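Section 4. Setting up and sorting with the Pledholm bins

This section covers placing the bins on the table, sorting loose Poka pieces into them, and stacking them when you are done. It applies to the small Pledholm bins only. For the deep bins with lids, see the section on storage.

Before you start

Wipe the table with a dry cloth. Empty the bins and check the corners for leftover pieces. If a bin has a cracked rim or a bent side, set it aside and order a replacement from Primow.

Decide how you want to sort. Color is the easiest way for most people. Sorting by shape takes longer, and pieces with notches or curved cutouts should be kept together whatever their color.

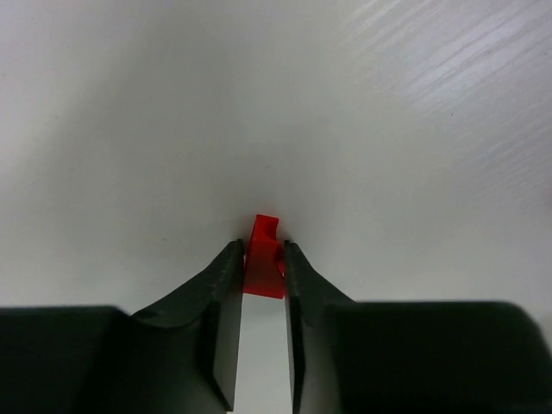
Can pieces from other brands go in the same bins?

Any small plastic piece is fine if it lies below the rim of the bin. Keep mixed brands in a bin of their own, as they often won't join up with Poka pieces later.

Sorting the pieces

1. Pour a small pile of pieces onto the table. A pile you can cover with one hand is enough.

2. Spread the pile out so that no piece lies on top of another.

3. Pull apart any pieces that are still joined. Hold both parts close to the seam and pull straight. Do not twist.

4. Choose one piece for each bin and put it in first. It marks what goes in that bin.

5. Work through the pile one piece at a time. Leave the odd ones on the table until the end.

6. Repeat until the pieces are gone. A child can usually work for 15 minutes before needing a break.

Note: A full set of 3000 pieces will not fit in one group of small bins. Sort it in batches and move each batch to bags or deep bins.

Caution: Small parts. Keep loose pieces away from children under three and check the floor afterward.

Stacking the bins

1. Set the first bin flat on the table, well back from the front edge.

2. Hold the next bin by both sides and lower it straight down. It should sit level without being pushed.

3. Add the others in the same way. Keep the open sides facing you so you can reach in without taking the stack apart. 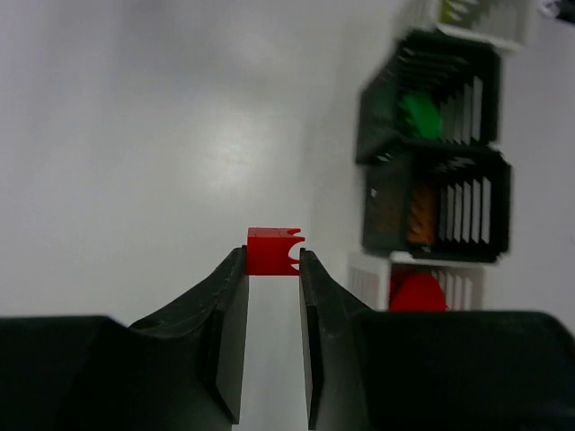 Bins stacked, with a colored piece in each.

Do not put more than 285 grams in any one bin when they are stacked. Put the heaviest bin at the bottom. To move a stack, take it down and carry the bins separately.

Choosing a work surface

Use a flat, light-colored surface with clear space on every side of the bins. The Han table top suits this work, but any smooth table will do.

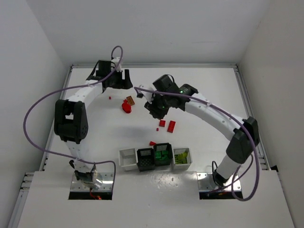 Small pieces roll, and most of the lost ones end up behind the table. A wall at the back and on both sides will stop them, and pale walls make them easy to spot. With a metal rail along the far edge of the work surface, check where it meets the side rails before you put everything away. A faint scuff on the back wall, like the one on the right half, can be left alone or rubbed lightly with a damp cloth.

Using the bins side by side

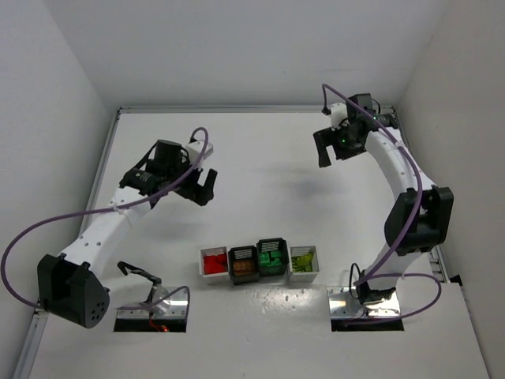 Beginners should start with the bins unstacked, as it is easier to drop a piece into an open top than to reach in from the side. Place them near the front of the table, within easy reach of both hands. The row does not have to be straight. Four bins standing slightly staggered near the lower middle of the table work just as well, and there is still table left behind them for the pile.

When everyone has finished, check each bin for stray pieces and stack as described earlier in this section.

Text revised in July by Seung-woo Hong, Primow.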